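Hand-held gripper trials: your questions, my answers
Posted by Bouchra Younis, July 4, 2018

Since I put up my notes comparing the Vulletti and Mahrous finger sets, my inbox has been full of the same handful of questions, so I've pulled them together in one spot. If yours isn't covered, leave a comment and I'll get to it (probably on a weekend).

Why ribbed fingers and not flat pads?
Because I'm a sucker for anything that bends! The ribs let the finger give a bit and follow whatever it's closing on, which matters a lot with curvy packaging. Flat pads are great on boxes, and I still use them there, but on a round shoulder you get a skinny line of contact and have to squeeze harder than I'd like.

What do you test on?
Household stuff, mostly. My favourite is a clear plastic bottle with a wide cap and a green label round the neck. The body is wider than the top, so you've got a real choice about where to grab it, and I go low.

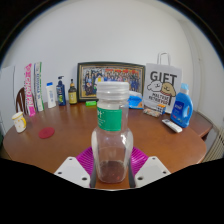
I also like clear plastic for the camera side of things. Reflections and see-through walls are a pain for any vision model, and I'd much rather find that out at a kitchen-sized table than halfway through a big run at Grollomley.

Do you clear the table first?
Nope. I did for the first batch in May and regretted it. Everything looked lovely, then the model met a mug and fell to bits. Now the mug stays, and so do the boxes and the gift bag at the back.

How many grasps did you record?
669 all up, over 22 sessions. I binned 46 of them for dumb reasons, usually me starting to move before the recording had kicked in.
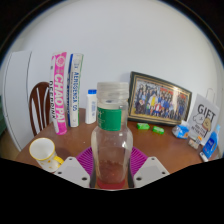

Rachid Ezzat reckons I should have kept the bad ones as failure cases, and he's got a point, but my labelling was a mess back then and I couldn't have told you which were which.

Is the fisheye lens worth the hassle?
For me, yes. You keep both fingers and most of the table in view at once, even close in. The straight lines go all bendy near the edges, so do your calibration properly and redo it if you bump the mount. I've tried a narrower lens and kept losing sight of where I was headed.
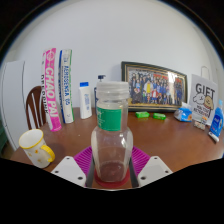 The black mask along the bottom throws people too, and you can leave it alone. I crop after calibrating, never before.

Which controller are you running?
The Detance, with firmware 2. It's a bit fiddly to set up, but closing speed is easy to change and the logs are readable. I haven't tried it on a full arm yet, so please don't ask me about payload!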